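4.2 The balloon task

The hanging chores in Section 4.1 mostly tested reach. With the balloon task we wanted something that tests touch, and we wanted it to look like the small, fiddly jobs that fill a real afternoon at home: getting ready for a birthday, opening a sachet, wiping something that must not be squashed. Household robots are often judged on cups, plates and folded towels. Those are good tests, but a cup forgives a heavy thumb and a balloon doesn't.

The work is done by two arms with five-fingered hands over a dark table, against a black curtain that keeps the background quiet. We split the chore into three stages (packet, cloth, balloon) and scored each one separately, so that a poor start would not hide a good finish. The packet stage turned out to be the one we argued over most.

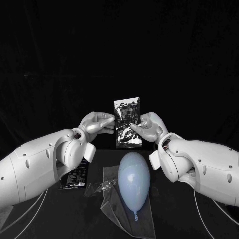 A thin, crinkly packet gives the hands very little to hold. People solve this without thinking: one hand pinches, the other finds a corner, and both adjust as the film starts to slide. A controller has to share that job between two hands that each know only part of what is going on. Our first version treated one hand as a clamp and the other as the worker. It was tidy on paper and rather stiff in use. The second version lets either hand give way a little, and we were delighted by how much calmer the motion became – the wrists stopped fighting each other and the grip could be lighter from the start.

Soft things raise a different problem. A cloth or tissue changes shape as soon as it is picked up, so the plan made before the grasp is out of date straight after it. We therefore plan the wiping stage in short steps and look again between them. This costs time. A person would be finished and on to the next job while our system is still having its second look, and we make no claim to household speed here. What we do claim is that the short steps make mistakes small, and small mistakes near a balloon are the only kind worth having. 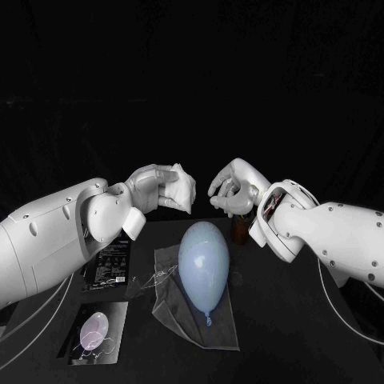 Hortensia Condori
Lead author, manipulation and task design

The final stage asks both hands to work close together directly over the balloon. It is the hardest of the three for planning, even though there is little to lift. Fingertips have to come near each other without jamming, and any finger that hangs low becomes a hazard to the thing underneath. We kept a soft limit on how far the lowest fingertip may drop, set from the estimated height of the balloon, and we let the planner spend a small part of that margin when the hands needed more room. Shafiq Bandara suggested tying the margin to speed as well, so that slow movements may go closer. That one change did more for us than a month of tuning in September.

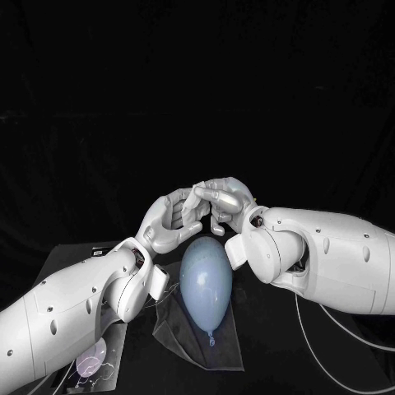 Figure 3. Both hands working together above the balloon, fingertips overlapping.

We ran 108 trials of the full chore, with 23 kept back for checking the scoring rules. Two of us marked every trial independently and settled differences by talking them through. The marks agreed well on the packet and the cloth. They agreed less well on the balloon stage, where "gentle enough" is partly a matter of taste, and we have rewritten that rule for the next round.

Can machines do chores like this yet? Our answer is a cheerful "partly". The separate skills are there, and seeing two hands share a floppy packet still makes us grin. Joining the skills is the weak point. Most of our lost marks came at the handover between stages, when the hands had to let go of one thing and make sense of the next. A person clearing a table makes dozens of such changes with barely a pause, and a household machine will need to do the same before anyone would happily leave it to get on with things. Section 4.3 takes up these handovers using the Dekex task set, with the same table and the same arms.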